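The Quartet That Won't Rehearse

Rianne Verbeke wants you to know that her string quartet, Selleo, has stopped rehearsing. The players get their parts, they read them at home, and they meet on stage. She calls this "first-night listening." I have heard it called other things in the foyer at Drikholm.

The idea has a following. Getia, the small label that signed them, put out a live disc of 33 minutes and sold it on the promise that every bar was a surprise to the people playing it. Maybe so. The slow movement drags in the way slow movements drag when four people are waiting for somebody else to move first. 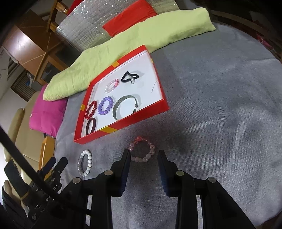 Verbeke is a serious cellist, and I don't doubt her when she says rehearsal had gone stale for her. She spent 10 years in a pit orchestra. But I went to 2 of the winter concerts, and the second was the same program with the same hesitation before the finale. By then it wasn't a risk. They knew it was coming and so did I.

The Van Acker piece fared better. It's 8 short studies, loosely notated, and the players can drift apart without anyone getting hurt. The viola had a lovely few minutes in the fifth. I'd pay to hear that again, preferably after they'd talked about tempo.

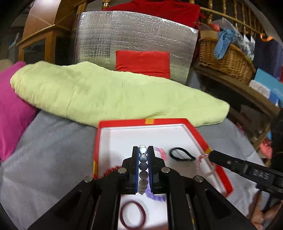 Does skipping rehearsal make the music fresher?

Sometimes, for a page or so. After that you mostly hear good musicians being careful, and careful is a strange thing to sell as daring. Selleo plans another round in April, with a new quintet on the bill and a guest clarinet who has apparently asked for a run-through.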